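Ticket: Whiteboard ghosting and dried-out markers, small whiteboards
Opened by: Noémie Texier
Assigned to: Albane Caron
Status: Resolved, one item left open
Product area: Boards and writing supplies

Noémie Texier, 8:40 am

Hi Albane! Me again, sorry. The small whiteboards we got in March have started ghosting, and I'd like to sort it out before I let anyone order more. By ghosting I mean you write something, you wipe it, and you can still read it afterward, faintly, like the board is thinking it over. Yesterday's shopping list is still on mine. So is a phone number, and I'd rather it wasn't.

What I've tried so far: the felt eraser that came with the board, a dry paper towel, a damp paper towel, and then the Clevimine spray we keep under the sink (two squirts, wait a minute, wipe). The spray got the newest writing off completely but the older stuff only went paler. Also my black marker is going gray and scratchy after maybe a page of writing, and I don't know if that's the same problem or a second one. Should I be opening two tickets?

Albane Caron, 9:15 am

One ticket is fine, I'll keep both in here. Couple of questions before I send you off scrubbing. Which surface is it, the Grundivberg one with the thin frame or the older one? And what markers are people using on it? Look at the barrel, please, don't go by the cap. Caps get swapped all the time.

Noémie Texier, 9:50 am

Grundivberg, thin frame. Markers are mostly the Tadamix dry-erase ones, but you were right about the caps, ugh. I found a black permanent marker wearing a dry-erase cap in the cup. That one has gone in my desk drawer. I asked Paraschiva Matei if she'd been using it and she said probably, she grabs whatever's on top.

Albane Caron, 10:20 am

OK, that explains part of it. For anything written in permanent: go over the old line with a fresh dry-erase marker, covering it completely, give it a few seconds and wipe while it's still wet. The solvent in the dry-erase ink lifts the old ink. Do a short stretch at a time, no bigger than a word, or the first bit dries before you get to it. After that, one pass with Clevimine and one with plain water, and dry it with a cloth. The plain water matters! Cleaner left on the surface leaves a film, and the film grabs the next lot of ink.

Stay away from the rough side of the kitchen sponge. I had one come back last year that somebody had scoured, and there was nothing to be done for it.

Noémie Texier, 11:35 am

Did the marker-over-marker thing and wow, it's kind of magic. The phone number is gone. The shopping list took two goes (the word "lentils" really hung on) but I can't read it anymore unless I tilt the board to the window.

I hadn't been rinsing at all, by the way. I'd spray, wipe, and start writing again on the damp part – so there was probably a nice thick film on there from my own enthusiasm.

Paraschiva did hers as well and it came up clean in one go, but she only had a week's worth on it.

Noémie Texier, 1:10 pm

Now the markers. I tried four, all Tadamix, on scrap paper and then on the clean board. Two write fine. One is faint but steady, and the black one goes strong-strong-nothing, strong-strong-nothing. They all live tips up in the cup, if that matters?

Albane Caron, 1:45 pm

It does. Lay them flat. Stored tips up, the ink drains away from the tip, and you get the fading you're describing. Cap the two bad ones properly, stand them tips down overnight, and try again in the morning. If the black still skips, it's finished. I wouldn't bother with the tricks people post about soaking the tips, you just thin out what's left.

How are you storing things between uses, apart from the cup? If the boards get stacked face to face, put a sheet of paper between them.

Noémie Texier, 2:30 pm

Boards aren't stacked, they stay out where people use them. The writing things get mixed up, though, and I think that's how the permanent one sneaked in. Take the little table with the black marbled top: there's a small whiteboard on it right now, and five markers sharing the space with three white pencils, an orange card and a pink block.

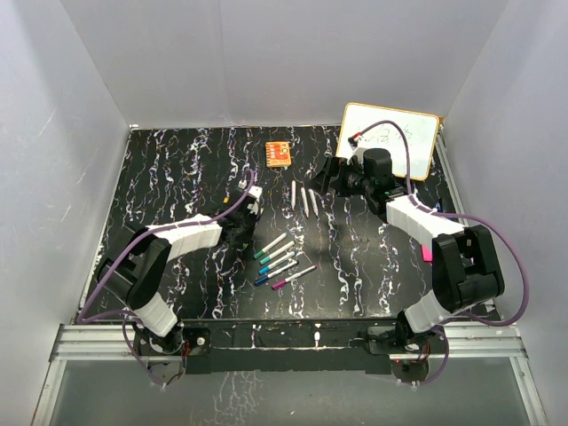
Mixed storage is what I want to fix next. With those three white pencils lying out alongside the five markers, anybody wanting to jot something down will pick up the first thing that comes to hand, and I'd like that first thing to be safe on a whiteboard. So I'm thinking one flat tray for dry-erase only, and a separate box for pencils and everything else. Does the tray need a lid? Åsmund Brekke has offered me a cutlery tray from his kitchen, no lid, and also a flat box that held frozen tarts from Picard, which has a lid but is cardboard and smells a bit of pastry.

Albane Caron, 3:05 pm

No lid needed, the caps do that job. Take the cutlery tray. Put a strip of tape on the front that says DRY-ERASE ONLY and check the barrels as you fill it.

On reordering: the supplier's smallest carton of markers is 400, so please don't go through them for a handful. I've got loose ones here and I'll put a few in the internal mail.

Noémie Texier, 8:55 am, next morning

Morning! Results from the tips-down night: the faint one is back to normal, really dark, lovely. The black one wrote my first name and quit. It's in the trash.

Tray is out and labeled. Solène Langlois went through the drawers with me and we found one more permanent marker, this one with its proper cap at least, so it went in the other box with the pencils.

Wrote on my board first thing, left it an hour, and wiped with the felt. Clean. The felt itself is pretty loaded, though, and it left a gray smear along the bottom until I went over it with a cloth. Can it be washed?

Albane Caron, 9:30 am

Yes, lukewarm water and a drop of dish soap, squeeze it out, and let it dry all the way through before you use it again. That'll take a day at least, so use a cloth meanwhile. I'm marking the ghosting and the markers as resolved and leaving the eraser open until you tell me how it comes out.

Noémie Texier, 9:40 am

Perfect – it's on the radiator. Will report back.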